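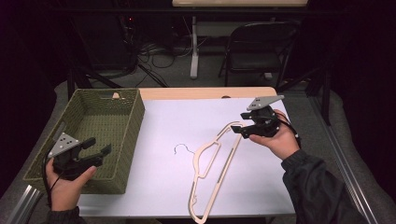 Does each team member need to record their own episodes for the household round, or can one person do the lot?

Any number of people can record, and the rules leave that to the team. What they do ask is that every episode is logged with the initials of whoever held the grippers, so please keep filling in that column.

I have put that first as three people wrote to me separately about it. The rest of this is a reply to Yasuo's message, with his text left in where I am answering it. I have cut the part about room bookings, which is settled.

Yasuo Imai wrote:

> Hello all,
>
> I went through the recordings for the hanger task over the last two evenings and have some notes. The count in the log is 485 episodes and the limit for our class of entry is 500, so we are nearly at the end of what we can hand in. Of the 485, I would mark 162 as ones I am not happy with. I don't mean they are all useless. Most of them show a hanger being picked up and put in the basket, but there is something in each that I think will teach the policy a bad habit.

Thanks for going through all of them. I had only looked at the first few from each evening and had a better opinion of them than you do.

On the limit, I wrote to the organisers at Modia to check. The 500 applies to what is in the folder when we hand it in. We can record more than that and choose. So we have room to replace your 162, and nobody should delete anything yet. Move the doubtful ones into the folder called "held" and leave the file names as they are, or the log will not match.

> The most common fault is the approach. Many of us come down on the hanger from directly above and close on whatever is there. With a hook that is fine on the table and then the hanger swings when it is lifted. When I pick up near the shoulder it swings much less. I would like us to agree on one place to grip and keep to it.

Agreed that we need to settle it. I don't think there can be one place, though. The flat hangers and the wire ones behave differently. With the wire hanger the hook is the only part that stands up enough to get a finger under, and if you try for the long side you end up pushing it along the table. With the flat beige ones either end works.

My suggestion is as follows. For a flat hanger lying on the table, grip at the neck below the hook, jaws square to the neck, and lift slowly until it stops moving before you carry it across. For a wire hanger, grip the hook. For anything that is hanging up, come from below and take the outer shoulder. If you find a hanger in a position where none of those can be done, use the left gripper to turn it and then carry on. Turning it is allowed and I would like to have some episodes with it in.

Please try this before you object to it. I did six or seven goes at each and the swing was much smaller with the slow lift than with the quick one, wherever I gripped.

> Second, the wrist views. In quite a few episodes the thing being gripped is out of view of the wrist camera for the last part of the approach. The overhead view still has it but the fingers are in the way there. Can someone check whether the mounts have moved?

I checked the mounts. The right one had turned a little on its bracket and I have tightened it. The left was fine. The bigger cause is how we hold the thing. If you drop your wrist as you reach, the camera tips up and you get a view of the wall. If you keep the gripper level and move your whole forearm, the fingers and the hanger both stay in view to the end. It feels stiff for the first few goes.

What we want from a wrist view is both fingers in view with the hanger between or just beyond them, and enough of the background to tell which way up everything is. I went through the hanging-up part and picked out one that I think is good enough to copy. You can see where the shoulder meets the right-hand finger, and that is the bit we keep losing.

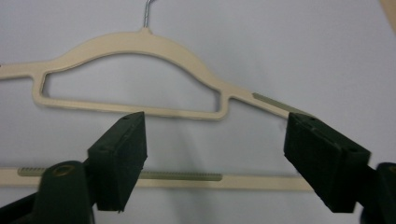 Wrist view, two beige hangers against the wall, right finger at the end of the upper one.

The ribbed strip on the lower bar is worth knowing about too. It gives the pads something to hold on to, but it also means the hanger will not slide into place if you grip slightly off. You have to open and go again. Opening and going again is not a fault and I would keep those episodes, as long as the second go is a clean one.

> Third, the basket. It has been in a different place every evening. I know we said to vary the position of the hangers but I thought the basket was supposed to stay put. In the Debnath hall last March the team next to us lost a whole round when the referee put their bin down on the wrong side of the table.

That is the argument for moving it, surely. The task sheet says the basket will be "within reach on the left or right half of the table". It does not say where. If all our episodes had it in one corner we would be in the same trouble as that team.

What I would change is how we move it. At present it goes wherever the last person left it, and nearly all the episodes have it on the left. We should set it down on purpose. The person at the laptop can call out left or right and near or far before each batch of ten, and put it in the log. Long side or short side facing you should vary as well, as the handle slot is on the short side and a hanger hook can catch in it. I have done that myself more than once.

The basket should be empty at the start of every episode. There are some in your 162 where the previous hanger is still in it, and I think those should go to held without further discussion.

> Fourth, and this is a small one, the start and stop. Some episodes have several seconds of nothing at the start while the person gets their hands in position, and some stop before the gripper has let go.

I can trim the starts with the script, so don't worry about those. It can't do anything for the ones that stop early. Please keep recording until the hanger has been released and both grippers are back over the middle of the table with the jaws open. Whoever is at the laptop should be the one to stop the recording, and should not be talking to anyone else while it is running. I know it is dull.

> Last thing. Has anybody tested the policy on more than the training table? I ask because the table at the venue is a different height and I believe a different colour.

We have not. The only table we have used is the white one. I have asked at Stinirau whether we can have the use of their practice room for an afternoon, which has two tables of different heights, and they are looking into it. If they say no, I will bring a sheet to put over ours, which deals with the colour and not with the height.

For height, Ginov's notes for the arms say that the base can be set on blocks. I would like to try that at home first, as I don't know how steady it is. If someone else has done it please write to the list.

> I can do the marking of the new recordings again if people want, but I would prefer that two of us do it and compare.
>
> Yasuo

Yes please, and I will be the second. Let us each mark the same thirty without looking at the other's marks and see how far apart we are. If we mostly agree then we can split the rest.

So, for the next session:

Doors at 6 pm as usual. I will have the table up by then and the cables taped down. Please don't step over the ones under the other table, go round by the chair.

Calibrate both grippers before the first recording, and again if one of them is dropped or knocked. Check that the marker plates on top are clean and not bent. A thumb print on one of the dots was enough to lose tracking last month, so hold the gripper by the handle when you pass it on.

Work in pairs, one recording and one at the laptop, and swap after each batch of ten. When I looked at who had recorded what, the poor episodes were mostly late in a long run by one person, mine included.

Do the wire hangers first. We have far fewer of those in the good set and they take longer.

Long sleeves are fine but push them back from the wrist if they are loose. The cable runs over the back of the hand and a loose cuff pulls on it.

New members are welcome to record. Ask for ten minutes with the grippers switched off from the laptop so you can get used to the weight and how far the jaws open. If you are under 18 I still need the form back from a parent before your episodes can go in the folder, and I am missing two of these.

The deadline for handing in the folder has not changed. I would like us to stop recording a week before it, so that there is time to train once on the full set and once without the held episodes. That would also tell us whether Yasuo's 162 do any harm. My guess is that some of them do and that the ones with the quick lift are the worst of them, but I have been wrong about this sort of thing before.

If you can't come, say so on the list and not only to me, so that people can sort out the pairs.

Does anyone have a spare roll of the wide tape? We are down to the last bit.

Regards,
Household round, team co-ordinator

--
You are receiving this as a member of the robotics club list. Replies go to the whole list. To leave, send a blank message with the subject "unsubscribe".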